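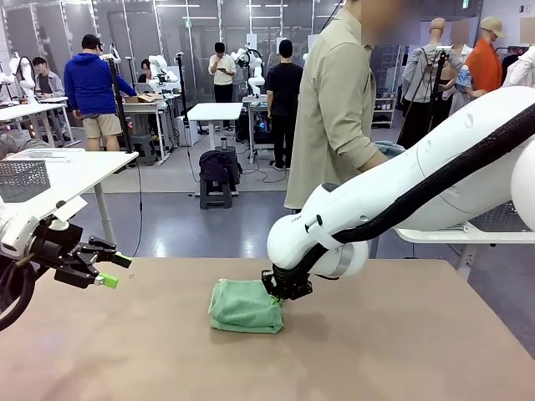
Flasdale Linen Room: Folding Area Inspection

Month: December
Checked by: Sorin Ionescu
Reviewed by: Živko Dervishi
Applies to: folding table, side tables, baskets, floor, towels and small cloth items

Mark each line OK, Fix or N/A. Comments go under the line they belong to. Anything marked Fix needs a name beside it before the sheet goes back to the office.

Folding table

1. Top wiped down before the first load. OK
2. Edges smooth, nothing that could snag terry cloth. OK
Comment: Ran a dry hand towel along all four sides, no pulled loops.
3. Table steady when leaned on. Fix (Živko)
Comment: Slight rock at one corner. Foot needs half a turn. Same fault as last month, please use the lock nut this time.
4. One item on the table at a time while folding. OK
5. Folded towels moved off before the next one is laid out. OK

Towels and cloths

6. Fully dry before folding. OK
Comment: Checked the hems by hand. The thick ones from Papadopoulos hold damp in the seam longer than the rest, so leave them for last.
7. Hand towels folded in thirds, then in half, loose edges tucked to the inside. Fix (Sorin)
Comment: Some are coming out puffy and a bit uneven along the edge. Flatten with the palm after the first fold. It's a stacking problem more than a safety one, but tall stacks do tip.
8. Stacks no higher than 10. OK
9. Frayed or torn items pulled out and put in the rag bag. OK
Comment: 6 pulled, all older Brevar face cloths.

Baskets
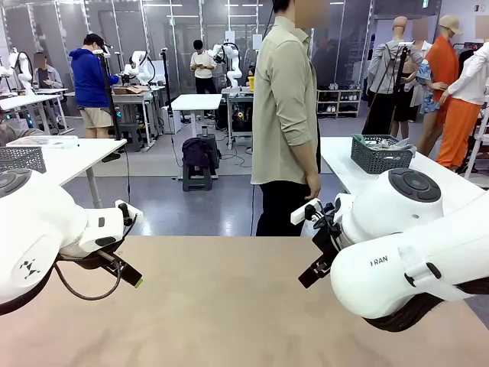
10. Cloth kept below the rim. Fix (Sorin)
Comment: Grey and green items were over the rim of the basket on the side table. Split the load into a second basket if it won't sit down. Items that slide off onto the floor go back to the wash, they don't get folded.
11. Baskets sitting fully on the table, not hanging over the side. OK
12. No cracks or sharp plastic around the holes. OK
Comment: Felt around the rims and bases. Replace any that catch on cloth or skin. Pevusow has the same size in stock.
13. Clear containers kept back from the front edge of the side table. OK

Floor and walkways

14. Floor dry and free of lint. OK
Comment: Swept at 2 pm. Lint was mostly under the side tables.
15. No leads lying across the walking path. OK
16. Room to step back from the folding table without bumping the one behind. OK
17. Cardboard boxes flattened and taken out once emptied. N/A
Comment: Nothing emptied during the check.

People

18. Closed shoes. OK
19. Loose sleeves rolled or buttoned at the wrist. OK
Comment: Reminder given anyway. Long sleeves are fine, but an open cuff will drag a folded stack with it.
20. Baskets lifted with two hands and carried low enough to see over. OK

Follow-up

Item 3 to be fixed within 24 hours. Items 7 and 10 to be looked at again on the next sheet.

Reviewer's note (Živko): Agree with the above. I've put a spare basket under the side table for overflow. Lock nut is on order, table foot packed level until it comes.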